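Chapter 7
Working in a Simulated Apartment: The Window Survey Project

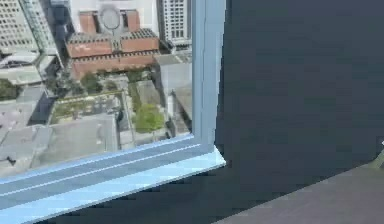
The project that runs through this chapter and the next was first set for a second-year robotics class taught by Babatunde Shehu and Hanyu Ren. Students were given a simulated apartment, a mobile base with one camera, and a short assignment: drive to each exterior window, stop at a useful distance, and decide from the camera image alone which parts of the image belong to the room and which belong to the world outside. The assignment fits on half a page. Most teams needed the full term to complete it.

Earlier chapters treated sensing in closed rooms. Every surface the robot could see was also a surface it could, in principle, reach or bump into. Chapter 4 used this fact without stating it when the occupancy grid was built directly from depth readings. A window breaks the assumption. The camera records buildings and trees far from the robot, while the glass itself, which is the surface that limits motion, may contribute almost nothing to the image. A planner that trusts the image will treat the opening as free space. A planner that trusts a coarse map will treat it as wall and will be right for the wrong reason, until the day it is given a balcony door.

7.1 Chapter Objectives

After completing this chapter you should be able to:

State the difference between visible range and reachable range, and give the condition under which the two are equal.

Mark window regions in a rendered image using frame and sill edges.

Write a stopping rule for a base approaching a glazed opening.

Explain why a backdrop in a simulator may give depth values that a physical sensor would not give.

Keep a run log that another team can use to repeat your result.

Section 7.6 assumes the homogeneous transforms of Chapter 2. Readers who skipped that chapter can still follow Sections 7.2 through 7.5.

7.2 The Simulator and the Base

The class used Vasotton, a scene renderer with a rigid-body physics layer, and a base model named Druvine. Any simulator that supplies a color image, a depth image, and a contact flag will serve. The parameters below are those of the class configuration and are used in all worked problems.

The base is a differential-drive platform with a circular footprint. Its camera is fixed, with no pan or tilt joint, so the viewing direction can be changed only by turning the base. This was a deliberate restriction. With a movable camera, teams in an early version of the course solved the problem by sweeping the view until the frame of every window was fully in sight, and learned little about partial views.

The simulator advances in fixed steps. One color image and one depth image are produced at each step, together with the pose of the base in the apartment frame. The pose is exact. Noise is added in Chapter 8, and students are advised not to add it sooner. A fault in the window logic is hard to find when the pose is also wandering.

A run ends when one of the following occurs: the base reports that all windows have been visited, the contact flag is raised, or the step count reaches 1,000. The step limit is a hard limit. A run that is one window short at the limit is scored as incomplete, and no partial record of the final window is accepted.

7.3 Visible Range and Reachable Range

Let p be a point in the image. The visible range of p, written v(p), is the distance along the camera ray through p to the first surface that contributes color to that pixel. The reachable range, written r(p), is the distance along the same ray to the first surface that would stop the robot.

In a closed room with opaque walls, v(p) = r(p) for every pixel. When the ray passes through glass, r(p) is the distance to the glass and v(p) is the distance to whatever lies beyond it. In a high apartment the ratio of v to r can be very large. The ratio is not a safe test for glass, for two reasons. First, r(p) is not measured directly by the camera and must be inferred. Second, a window that faces a nearby wall gives a ratio close to one, and a threshold tuned on long views will miss it.

A third quantity is needed in simulation. The reported depth, d(p), is the value that the renderer writes to the depth image. It may equal v(p), it may equal r(p), or it may equal neither. Three cases arise in practice:

Case A. The glass is modeled as a surface and written to the depth buffer. Then d(p) = r(p), and the depth image shows a flat plane where the color image shows a view.

Case B. The glass is left out of the depth buffer, and the outside is built from geometry. Then d(p) = v(p), up to the far clipping distance.

Case C. The glass is left out of the depth buffer, and the outside is a flat or curved backdrop carrying a picture. Then d(p) is the distance to the backdrop. The buildings in the picture have no individual depth, and the view does not shift correctly as the base moves.

The first task of the project is to find out which case applies. It can be done with two images taken from positions a short distance apart, along a line parallel to the window. Select one feature near the window post and one feature in the view. In Case B, near features in the view move more than far ones. In Case C, all features in the view move as one sheet. The test should be made before any code is written for the task itself. Ronaldo Quiambao's team wrote a stereo module first and tested the backdrop last. Their report is reprinted in Appendix C with their permission, and it is worth reading for its section on discarded work.

7.4 Using Frame and Sill

The frame of a window is opaque, lies close to the plane of the glass, and can be reached. For frame pixels, v(p) and r(p) agree, and the depth value can be trusted in all three cases. The same is true of the sill, with the caution that the sill extends into the room and its front edge is closer than the glass.

This suggests the following procedure.

Step 1. Detect long straight edges in the color image.

Step 2. Keep those edges whose depth values on at least one side vary smoothly and fall within the known size of the room.

Step 3. Project the remaining edges to the floor plane using the camera pose, and discard those that do not lie near a wall segment of the map.

Step 4. Fit a vertical plane to the edges that remain. This plane is the estimate of the glass.

Step 5. For every pixel enclosed by the edges, replace d(p) with the distance to the fitted plane.

Step 2 removes most of the false edges that come from the city itself. Tall buildings contain a great many vertical lines, and a facade with a regular grid of windows will often score higher than the real frame in an edge detector that looks at color alone. Rodrigo Bustamante's first detector placed the glass on the side of a tower. The base then accelerated toward the opening, as it had been instructed to do when the goal was far away.

Sills need separate treatment. Seen at an angle, a sill runs diagonally across the image and does not match the horizontal template that many students write first. If the sill has ridges or grooves along its length, the detector will return several parallel edges in place of one. Merge parallel edges only after projecting them into the apartment frame. Parallel lines in space generally converge in the image, and merging by image angle will join some and leave others.

7.5 Stopping Rules

A stopping rule maps the current estimate of the glass plane to a speed command. Let s be the perpendicular distance from the center of the base to the plane, let R be the footprint radius, and let m be the margin. The simplest rule commands zero speed when s is less than or equal to R + m, and cruise speed otherwise.

The rule is adequate if the estimate of s is correct and braking is immediate. Neither holds for the Druvine model, which has a finite deceleration a. For cruise speed u, the braking distance is u squared divided by 2a, and the rule becomes: begin braking when s is less than or equal to R + m + u^2/(2a).

A sill that projects into the room at the height of the base shortens the available distance. Let w be the projection of the sill. Replace s with s - w whenever a sill has been detected, and also whenever the lower edge of the window cannot be seen. The second condition costs some steps, and teams are often tempted to remove it. It should stay. A fixed camera close to a window commonly loses sight of the lower edge just before the clearance matters most.

7.6 The Run Log

Each run must produce a log in plain text. The class used a format called Segura, originally written by Dionysis Bakalis for a student competition and since reduced to 11 fields per step. The fields are listed in Table 7.1. The important property of the format is that estimates and true values are kept in separate columns and are never overwritten. A log in which the estimated plane has been "corrected" afterward cannot be used to find a fault.

Teams should exchange logs before they exchange code. The receiving team replays the log, marks the step at which the estimate first departs from the true plane, and returns it with that step number only. Causes are discussed once both teams have agreed on the step.

7.7 Preliminary Problems

7.1 A camera ray meets the glass at a distance g and a building at a distance 40g. Give v, r, and d for each of Cases A, B, and C. State any further information you need for Case C.

7.2 Show that the two-image test of Section 7.3 fails if the camera rotates in place between images without translating.

7.3 A base travels at speed u toward a window at an angle of 30 degrees to the normal of the glass. Rewrite the braking condition of Section 7.5 for this approach.

7.4 The lower edge of a window is hidden for the last part of an approach. Propose a way to carry forward an earlier estimate of w, and state when the estimate should be dropped.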